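Caring for Velvet and Other Pile Upholstery

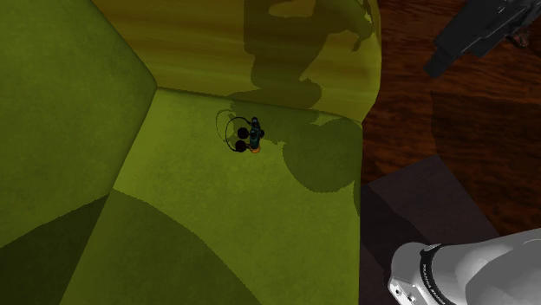 Olive-green couch with a broad, flat-topped armrest.

14 shares | 3 comments

Pile fabric changes shade with the direction its fibers lie. A patch that looks stained is often only flattened, so brush it before reaching for any cleaner. Use a soft clothes brush and work in one direction, from the back of the seat toward the front. If the patch goes away, stop there.

Find the care code first. It is usually on a label under the seat cushions or stapled to the dust cover beneath. W means water-based cleaners may be used. S means solvent only. WS allows either one, and X means vacuum and nothing else. Fabric bought by the yard may have no label on the finished piece, in which case ask the supplier for the code and write it on masking tape inside the zipper.

Weekly

Vacuum with the upholstery head at low suction. Do not use a beater bar. Go along the seams with the crevice tool before the flat areas, or the grit you lift will settle back on the part you just finished. Turn loose cushions when you are done.

Spills

Blot with a folded white cotton cloth, pressing straight down. Do not rub. Work from the outside of the spill inward and change to a dry part of the cloth each time.

For W and WS fabrics, mix 300 ml of lukewarm distilled water with two drops of clear dish soap. Whisk it and apply only the foam. Test on the back of the skirt or under the cushion, let it dry overnight, and check by daylight. Follow with a cloth wrung out in plain water. Leave the area alone until it is dry, then brush the pile up.

Crushed pile

Hold a garment steamer about 6 inches off the surface and keep it moving. Two passes are enough. Brush against the lie of the pile while it is still damp, then once with it. Steam is suitable for cotton and most polyester pile. Keep it off viscose, which can mat for good, and off anything marked S or X.

Arms and headrests

Skin oil builds up on the arm tops long before it shows. Wipe them monthly with a barely damp microfiber cloth if the code allows water. Loose arm covers cut from the same bolt are worth ordering with a new couch, as later dye lots seldom match.

Sunlight

Fading is uneven and cannot be reversed. Draw a sheer curtain during the brightest hours, or move the piece back from the window in July and return it in the fall.

Filed under Fabrics. Text by Arwel Samuel, revised 22 September 2026.

3 comments

Get the Kerslake household letter by email. Enter your address to subscribe. You may unsubscribe at any time.

This site uses cookies. Accept | Settings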